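Punside Tidepool Parasite Records

Version 5, updated in April

What you get

Punside is a set of field records on the small freeloaders of the rocky shore: the flukes that live in mud snails, the barnacles that take over crabs, the isopods that ride around on fish, and a few odd copepods we still can't name past family. Each row is one host animal, looked at once, by one person, with everything found on or in it. There are 1000 host animals in this release, and I think they're wonderful, every last wormy one of them!

We started with periwinkles (they're easy to find and they don't run away) and the list of hosts kept growing. Crabs came next, then sculpins, then a long, muddy detour into ghost shrimp that ate up most of a summer and that I'd happily do again.

Where it was collected

All the animals came from 15 stations along the Lumbantobing shore, between the old ferry ramp and the creek mouth. Station 5 was moved uphill after the bank slumped, so rows from before and after the move carry different station codes (5A and 5B). Please don't merge them. The salinity isn't the same, and the snails certainly noticed.

Files

hosts.csv: one row per host animal, with species, shell or body length in millimeters, sex where we could tell, station and tide height

parasites.csv: one row per parasite type per host, joined on host_id

stations.csv: station codes, bottom type, shade, and notes on how slippery it gets

notes.txt: free text from the field books, typed up as written, spelling included

Fields people ask about

count_method is either "full" or "split." Full means every worm was counted. Split means the sample was divided and one part counted, then scaled up. Heavy snail infections are nearly always split, and you'll want to treat them differently in any model of burden.

stage uses our own short codes. RED is redia, SPO is sporocyst, CER is cercaria, MET is metacercaria. Adults are AD. A blank means we didn't record it, so don't read it as zero.

egg_mass applies only to crabs carrying a rhizocephalan barnacle. Those barnacles grow roots right through the crab and then get it to care for the barnacle's brood as if it were its own, males included. I have looked at a lot of these and I am still not over it.

Known problems

Early rows were entered with the Prolier form, which dropped leading zeros from host IDs. We fixed the ones we could match against the field books. The 70 we couldn't match are flagged id_check = 1.

Fish are thin on the ground here. If you want fish parasites, use the Fillier set alongside ours; the column names line up.

Night tides are underrepresented, so anything that moves up the rocks after dark is too.

Using it

Free to use, share and rework with credit. If you find a mistake, or a copepod you recognize, please open an issue. New names for old mysteries make my whole week. 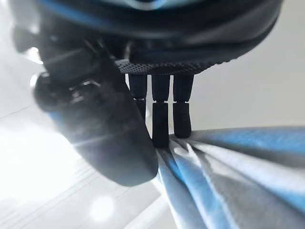

Shirley Sowerby: Could stage and count_method go in the same table next time? I'm working through the mud snails and keep having to check whether the rediae were part of a split count or were all counted separately. Also, your unnamed copepods from 5B look very close to the ones I get on ghost shrimp, so I'll open an issue with my drawings.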